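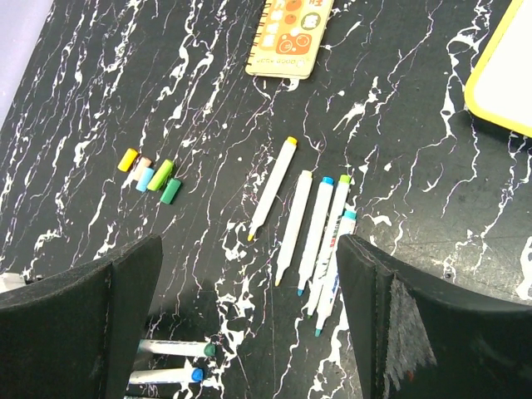 Marker caps, notebook and whiteboard on the black marble-patterned top. Five caps: yellow, peach, light blue, lime green, dark green.

Desk surfaces and small stationery

Notes by Modupe Uzor, December

This page records the desk set used in the Urkerent study room. The list covers surface, paper and markers, with remarks on wear and storage. Stock numbers refer to the Akpan shelf list, where the desk items begin at 946.

Surface
Black with irregular white veins and thin pinkish-lilac lines. The veining is dense and diagonal on one side and more broken on the other. Small pale items are hard to find on it. Bright caps are easier. Wipe with a damp cloth; do not use scouring powder.

Notebook
Small, spiral-bound, dark wire loops. Pale yellow and orange cover with rounded corners, two round fruit drawings and a line of small lettering that seems to include the word "GOOD". Kept for rough lists. Pages are torn out at the wire, so the loops need clearing now and then with a pin.

Board
White with a thick yellow border and a rounded corner. Blank. Use dry-wipe pens only. Permanent ink has been removed once, with spirit, and left a slight haze at the back.

Marker caps
Short pattern. The lime-green one looks the longest. Caps go back on their own colour at the end of a session. A pen left open overnight is tested on scrap paper before it goes back in the tin.

Storage
Markers are kept flat in a Bulano tin, which holds 36. Spare caps go in the Nono drawer, second from the top, in a paper envelope marked by colour. The drawer sticks in damp weather. Lift slightly before pulling.

Replacement
Pens are ordered in packs of 10. Dark green runs out first, then light blue. Peach is rarely used and has not been reordered. Scrap paper comes in boxes of around 3000 sheets, stored under the window.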